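The Brornimis is a task chair sold flat by Kemico, and the box weighs more than one person should carry up stairs. Assembly took 25 minutes with the supplied hex key. Two of the base bolts were tight in their threads and needed backing out once before they would seat.

The gas lift travels smoothly and has not sunk after 10 weeks of daily use. Tilt tension is set by a knob under the seat - stiff at first, easier by the second week. Rated load is 166 kg. Lumbar support is fixed, and on my back it sits slightly too low.

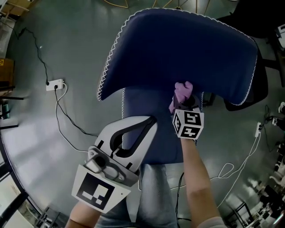 Navy upholstery with white trim along the curved backrest.

Seat foam is firm. After four hours the front edge starts to press behind the knees, and the seat depth cannot be changed. The older Brullum has a depth slider but a noisier tilt. Casters are hard nylon and will mark a soft wood floor - budget for a mat.

Recommended for users of average height who want a firm seat. Taller users should try the Brullum first.

We use cookies to improve your experience on this site. Accept all | Manage settings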